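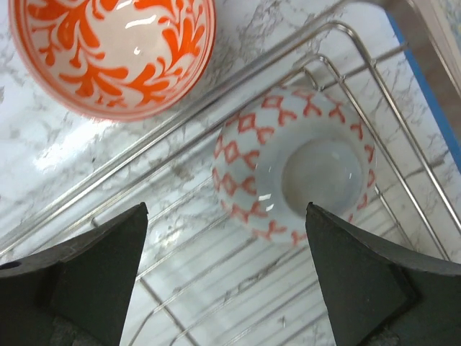

**Kitchen meeting, August - notes by me (Mirjam Gisler)**

Anathi Hlongwane chaired, I typed, and we began at 8 in the evening with tea, so forgive the crumbs in my spelling!

**Dish rack.** We all agreed the wire rack stays on the marble counter. Anathi wanted it moved nearer the window, I didn't (the light is lovely where it is), and we left it. Bowls go in tilted, plates in the slots. Please don't stack wet bowls inside each other - I found two stuck together last month and had to run them under the hot tap for ages.

**Patterned bowls.** Long talk, my favorite part of the evening. The Zornimeo supper needs 20 bowls and we'd like to use the patterned ones, mixed up however they come. Anathi asked if we should buy a plain set from Brelik for $112. Voted down, and I was very pleased!

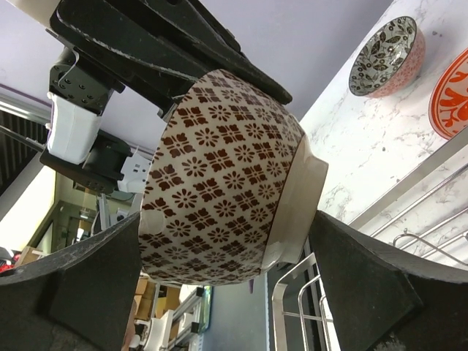
*Brown flower bowl, cream foot ring*

The unglazed foot rings scratch, so felt pads on the shelf, please. Anathi will pick some up at Rüegg.

**Towels.** Still short. I'll bring a few from home.

**To do**
- Anathi: felt pads, and ask Hundo about borrowing a second rack
- Me: towels, supper list

Next meeting same time, my turn to bring cake.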